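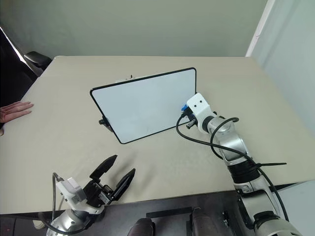
Peler Wipe is a set of recorded whiteboard-wiping episodes for two-arm robots. Storon sells it by the license, either as the full set or as a trial slice. It was recorded by teleoperation at our Mosquera site, and the task is the same throughout: bring an eraser to a small tabletop whiteboard and wipe the marks off. The board stands propped at an angle on a beige table, and most of the wiping force goes into its writing surface from one side, with the right arm reaching up to it and the left gripper often doing nothing but standing open. Buyers tend to ask why we kept so many episodes where one arm waits. A policy trained on these episodes has to learn to leave that arm alone, and the first customers to try the set had more trouble with that than with the wiping.

Version 1.2, released Aug 16, 2019
Maintainer: Sheyla Agudelo
Labels and review: Rigoberto Guzmán, Leidy Alvarado
Station hardware: Malteck

What is in the set

3,000 episodes in the full license
60 episodes in the trial slice, taken from the full set and not balanced in any way
Head camera video for every episode
Wrist camera video from both arms for every episode
Joint positions, joint velocities and gripper opening for both arms
One line of plain English per episode saying what the operator was asked to do
A review sheet in CSV with a grade and comments

There are no depth images. There is no force or torque data either. We get asked for it a lot, and the estimates we could have derived from motor current weren't good enough to put in a paid product. If you need contact force, this is the wrong set.

The task

The operator starts from a rest pose with both grippers open. The instruction will be one of a short list: wipe the whole board, wipe the left half, wipe the right half, wipe the mark near the middle. The operator picks up the eraser with whichever arm the instruction sheet names, moves to the board, wipes, and backs away. An episode ends when the operator presses the pedal.

Marks are drawn by hand before each take. We did not try to make them uniform. Some are a single stroke, some are a word, some are a scribbled patch. Boards were used over and over without a proper cleaning in between, so faint gray smudging is normal in the "before" and the "after". Do not use total whiteness as your success test. We tried that on version 1.0 and it threw out a lot of good wiping.

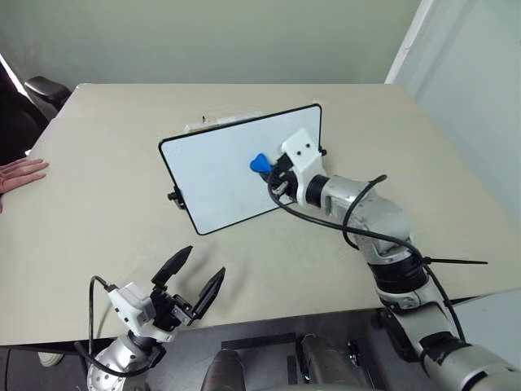 Right-arm episodes outnumber left-arm episodes by a wide margin. The eraser was usually laid on the right, and operators working under time pressure took the easy side when the sheet gave them a choice. From version 1.1 on, the sheet always names the arm, which helped but did not even things out. The column arm_used in the review sheet lets you resample if that matters to you.

The instruction text is written by the operator from the sheet and has not been cleaned up. You will find "wipe board", "Wipe the board", "clean the white board" and so on for the same job. The column task_id gives you the fixed version.

Folder layout

peler_wipe/
README.txt
LICENSE.txt
review.csv
tasks.csv
episodes/
 one folder per episode, containing:
 head.mp4
 wrist_left.mp4
 wrist_right.mp4
 state.npz
 instruction.txt
tools/
 check_episode.py
 play_episode.py
 resample_by_arm.py

Left and right are always the robot's own left and right. The head camera looks out over the table from the robot's side, so the robot's right arm comes in from the right of the head video. In the wrist videos you will see the other arm come in from the opposite side, and people mix these up. If your loader shows the right arm entering from the right edge of wrist_right.mp4, you have swapped the files.

Fields in review.csv

episode_id: matches the folder name
task_id: matches tasks.csv
arm_used: left, right or both
grade: a, b or c (see below)
person_in_view: yes or no
board_moved: yes or no
regrasp: yes or no
comment: free text, often empty

Grades

Grade a means the marks named in the instruction were wiped and the operator backed off without a collision. Grade b means the job was done with a fault along the way, such as a dropped eraser that was picked up again or a board that slid. Grade c means the job was not finished. Grade c episodes are included on purpose. Filter them out if you are doing plain imitation and keep them if you are training a success classifier.

Rigoberto graded every episode from the head video. Leidy then graded a part of them without seeing his grades. Where the two differed, they watched the wrist video together and agreed on one. The original grades from both are not in the release, but licensed users can ask for them.

People in the video

The person resetting the table sometimes stays near it during a take. A hand may rest on the tabletop at the edge of the view, and clothing or shoes may show. Everyone recorded has signed a release. Episodes with any part of a person in the head video are marked yes under person_in_view. The wrist videos were not checked for this, so treat that column as covering the head camera only.

We have left these episodes in. One customer asked for a version with hands painted out and we made a test batch, but the patched areas flickered and we dropped the idea.

The station

You can buy the set without the station. If you want to collect more of the same, Malteck offers the table layout as a kit: board, stand, erasers, cable ties, a printed mat for checking positions, and a pair of wrist camera mounts. Arms and grippers are not part of the kit. Setup takes most of a morning if the arms are already bolted down and calibrated.

Things we learned from running it:

The board stand is light. Pressing near a corner can turn the board, and pressing hard near the top can tip it back. Malteck sells a clamp for the stand. Most of our episodes were recorded without the clamp, and board_moved marks the ones where the shift is easy to see.

Leave slack in the cables at the wrist. A cable that is tied too tight will pull when the wrist rolls, and you will see it in the joint velocities before you notice it on the table. Too much slack and the loop drags over the board. Trim the ties if you can. We often didn't, and loose tails show up in the head video.

Check the eraser grip before each run of takes. If it sits crooked in the fingers, the wiping face meets the board on one edge and leaves streaks.
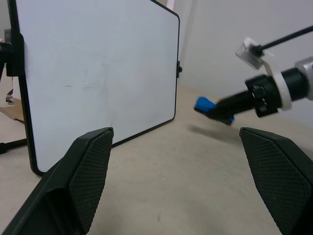 Replace erasers early. A worn one makes the operator press harder, and then the stand starts to move, and the next hour of data is full of grade b.

Known problems

Wrist video lags the joint data by up to one video frame in episodes recorded before July. The check script reports which ones. We have not corrected it in the files.

Fast moves in the wrist video are blurred. This is worst when the other arm crosses close to the camera. Slower shutters were used in the early recordings to cope with dim light in the room, and those are the worst affected.

Lighting is office ceiling light. It changes slowly over the recording period. There is no episode with strong side light or with the lights off, and a policy trained only on this set should not be expected to cope with either.

The background is nearly constant: the same wall, the same table surface. Chairs and other odds and ends come and go at the edges. Paraschiva Cârstea, who ran our transfer tests, got much better results on a second site after adding 9 episodes from that site's own table to the training mix. We suggest doing the same before you judge the set.

In 7 episodes the pedal was pressed late and the last part of the recording shows the robot sitting still. They are listed in tasks.csv under the heading late_stop.

What it is not good for

Large wall-mounted boards. The reach and the board angle are too different.

Judging how clean a surface is. The grades say whether the named marks were wiped, and faint residue was ignored.

Any use around people without your own safety checks. Having a hand in view in some episodes does not teach the robot to avoid one.

Getting started

Unpack the archive, then run tools/check_episode.py on the whole episodes folder. It compares file lengths and prints any folder with a missing stream. Run tools/play_episode.py with an episode ID to watch the three videos side by side with the gripper opening drawn underneath. Both scripts need Python 3 and OpenCV.

There is no official train and test split. Customers use the set in different ways and the split we shipped with 1.0 was mostly ignored. If you publish results, please state which episode IDs you held out.

License and price

The license covers one company or one university group. You may train models on the data and sell them. You may not resell or repost the videos. Single still frames are fine in papers and talks, with credit to Storon. The trial slice is free, on the same terms.

Prices are on the quote sheet. Write to Giuliana Ríos for a quote or an invoice. Hardware questions go straight to Malteck.

Changes

1.2: added person_in_view and late_stop, fixed swapped wrist files in the trial slice
1.1: arm now named on every instruction sheet, whiteness test removed from grading
1.0: first release

Send bug reports to Sheyla with the episode ID and the output of the check script.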